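年末の片付け・手入れメモ(台所と作業場)
2001年12月11日

時間がないので思いついた順に。去年と同じ話もあり。

やかんの湯あか
クエン酸大さじ1を水いっぱいに溶かして沸かす。火を止めて一晩。朝すすぐだけ。酢でもいいけど台所がしばらく酸っぱい。アルミのやかんは黒ずむことがあるので長く置かない。

換気扇のフィルター
ごみ袋を二重にして流しに広げる。40度くらいの湯、重曹、フィルター。口をしばって30分。油の固まりは使い古しのカードでこそげてから漬けるほうが早い。先にスプレー洗剤をかけるのは好みです。うちはやめた。

まな板のにおい
粗塩をふって半分に切ったレモンでこする。水で流す(湯だと魚のにおいが戻る気がする)。立てて乾かす。壁にくっつけて立てるとそこだけ黒くなるから、割りばしを一本はさむ。

引き出しのすべり
木の引き出しがきしむ時はろうそく。底の両側と、受ける側のさんにも塗る。塗りすぎるとほこりを呼ぶ。塗ったら乾いた布でひとふき。梅雨どきに動かなくなるものは削らないで5月より前に塗っておく。冬に削ると今度はがたがたになります。経験者です。

さびたねじ
なめかけた十字ねじ。まず幅広の輪ゴムをあててドライバーを押しつけ、ゆっくり回す。押す力が七、回す力が三。だめなら浸透油をさして、そのまま夕飯。食べてからもう一度。それでもだめならドライバーの頭を軽くたたく(貫通タイプに限る)。

外したねじの置き場
たまごのパックが一番。ふたに油性ペンで「右上」「裏」と書いておく。磁石の皿も便利だけど、長さ違いが混ざるともう分からない。段ボールに本体の形をざっと描いて、外した場所にねじを刺しておくのも良し。扇風機、ミシン、パソコン、なんでも同じやり方で。

パソコンのふたを開ける日
電源を切る、コードを抜く、5分待つ。金属の部分にさわって静電気を逃がす。横に寝かせると手もとが楽。セーターは脱いでやること。
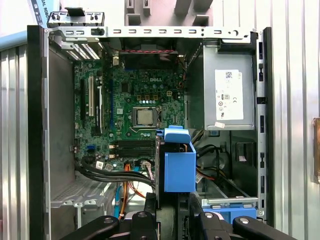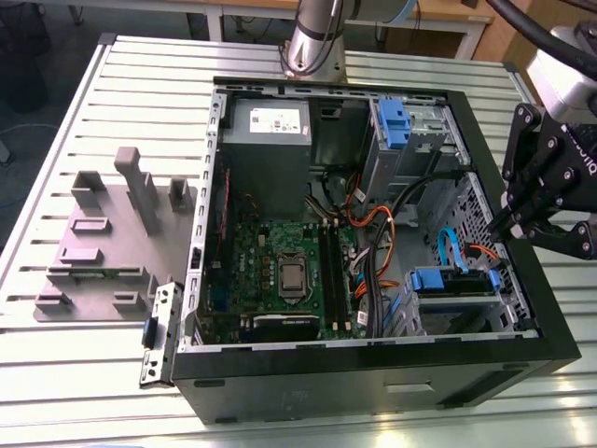 側板を外して横に寝かせたところ。緑の基板のデル機。

クドン工作だより 第200号 15ページ

続き。
ほこりはエアダスターで、缶を立てたまま短く。逆さにすると液が出ます。ファンは指か綿棒で止めてから吹く。掃除機のノズルを基板に近づけるのは静電気がこわいのでやらない。床に落ちたぶんを吸うだけ。ふたを閉める前に懐中電灯で中をぐるっと見る。

作業台の敷物
古いバスタオルはだめ。糸くずが出るし、毛足にねじがもぐる。白か薄い色の厚紙がいい。カレンダーの裏で十分。もうすぐ大量に出るので捨てずに丸めてとっておくこと。

刃物
はさみの切れ味が落ちたら、アルミホイルを四つ折りにして十数回切る。軽いべたつきならこれで取れる。刃こぼれには効かない。テープののりは除光液を布につけてふく。柄のプラスチックにつけると溶けるので注意。包丁は砥石を出してください、ホイルではむり。

紙やすりの整理
番手別にクリアファイル。200番台までと、それより細かいので分けるだけでもだいぶ違う。使いかけは裏に番手を書き直しす。ちぎった残りに限って番手の字がない。

接着剤のふた
瞬間接着剤は使ったあと先を紙でふいて、立てて、乾燥剤といっしょにびんの中。冷蔵庫に入れるなら出してすぐ開けない。室温にもどってから。木工用はふたの内側にワセリンをちょっと。固まらなくなります。

軍手と作業手袋
電動ドリルやボール盤のときは軍手をはめない。巻きこまれます。毎年書いてるけど毎年書きます。

ぞうきんの油
亜麻仁油やオイルステインをふいた布、丸めて捨てると自然に熱をもって燃えることがある。水にひたして袋に入れてから捨てる。干すなら広げて外。これだけは急いでても必ず。

読者から
ソリン・シェフさんより。風呂の鏡のくもり止めに、じゃがいもの切り口でこする方法。でんぷんで膜ができるそう。やってみたら二日はもった。三日目はくもった。残ったいもはみそ汁へ(こすった面は切りおとす)。

電池
懐中電灯の電池は液もれする前に抜いて、本体にテープでとめておく。停電のとき暗いところで探さなくてすむ。入れた日付を書いた紙も一緒に。新しいのと古いのを混ぜて使なわいこと。

窓のサッシ
乾いたうちに歯ブラシでかき出す。ぬらすのはその後。先に水をかけるとどろになって隅に詰まる。ペットボトルのふたに穴をあけて細く流すと具合がいい。雪の来る地方の人は午前中のうちに、凍ります。

前の号の訂正
第17号の「漂白剤とお酢で」は間違い。絶対に混ぜないで下さい。正しくは「重曹とお酢で」。

次は正月の餅のかび、障子、自転車の空気入れ。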